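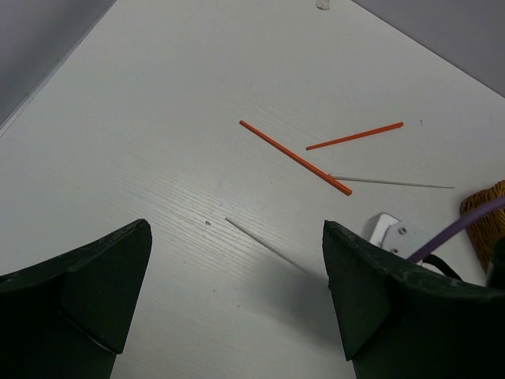 White tabletop with a faint wood grain

Packaging and Label Meeting — Forwood Cider
23 Jan 2025, 2 p.m.
Chair: Wilfredo Samonte

Minutes of the previous meeting were approved with no changes.

Bottle labels. Heinonen sent proofs of the dry cider label on uncoated stock. The group preferred the darker green but found the vintage line too small. Wilfredo will ask for a second proof with larger type. The back label text stays as it is.

Closures. Crown caps will be kept for the small bottle. Prileck quoted for corks and wire hoods on the large bottle — the quote covers 2970 sets. Approved, 3 in favor, 2 against.

Cartons. The Fakberg carton is still too loose around the neck. A new divider has been requested. No order until a filled carton has been tested.

Summer release. Label artwork for the perry must be final before bottling in July. Name still open.

Other business. None.

Meeting closed at 5 p.m.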